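3.2 Setting up and looking after the two-arm table

We want to spend a little more time on the cell itself than papers of this kind usually do, partly out of affection for it and partly out of a conviction that much of what we first took for policy failure at Cokcombe was really table failure. The Cokcombe cell has two arms fixed at opposite sides of one worktable, each with its own gripper, and the two of them share whatever happens to be lying on the work surface between them. It was put together in December, taken apart once when we moved it to the Pleven room, and has stayed put ever since — which has done more for our error bars than any change we made to the controller.

Mounting and squaring. Each arm base is bolted down first with its screws only finger tight. We then drive both arms to a common touch point in the middle of the table, check that the two tips agree, and tighten the screws in a cross pattern, a little at a time. It is slow going, and the first few times it took us most of a morning, but an arm squared in this way tends to stay squared. If the tips still disagree after tightening we loosen the base on that side and begin again. We tried correcting the leftover offset in software during the Pleven period, and we would gently steer anyone away from doing the same, as the correction hid a loose base from us for the better part of two weeks.

Cables. The wires that travel with each arm need enough slack for the full reach and no more than that. Too short, and the wrist connector takes the strain; too long, and a loop will sooner or later find its way over a fork handle. Our habit is to fold and extend each arm by hand with the power off, watching the loops as they open and close, and only then to fasten the ties. We do the whole thing over again whenever a gripper has been swapped. Duman, the small logging program we wrote for the cell, keeps a note of motor current for every joint, and a cable that has started to drag shows up there as a slow rise on one joint while the others stay flat.

Grippers. The fingers are wiped down at the start of each working day and looked over for wear at the tips. We replace them in pairs, left and right arm together, after 2000 grasps or at the first visible nick. Over the period reported here the cell ran 299 episodes of the table-clearing task, of which 226 were completed without a person stepping in. After any replacement we ran a short zeroing routine, closing each gripper fully and then opening it fully, before the next episode was allowed to start.

Laying out the objects. The Panow object set was chosen to be ordinary and a bit awkward: things to eat with, something to drink from, and a few items that have no business being cleared away at all. For each episode the operator places the objects by hand from a printed card, and there are 100 cards in the deck, shuffled afresh each week. We did not ask for great precision here. A spoon may be turned a little this way or that, and we feel the results are more useful for it. Figure 4 gives one layout, with the left gripper over the blue plate in the gray tray and the right gripper open toward the cup and the red-handled fork. The plant and the book marked ACADIA count as distractors and should be left where they are.

Figure 4. The two-arm cell with a tabletop layout that includes a tray, plate, cup, fork and spoon.

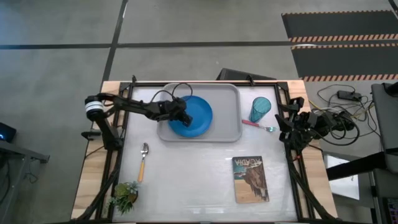

3.3 Routine checks and small repairs

The weekly check is done on the same day as the card shuffle, so that neither gets forgotten. We go over the table clamps, the base screws and the rails, in that order, and then repeat the touch-point test described above. In June 2020 this check caught a base screw on the right arm that had backed out by nearly a full turn. We replaced it, squared the arm once more, and set aside the episodes recorded since the previous check; they are left out of the totals given in Section 3.2.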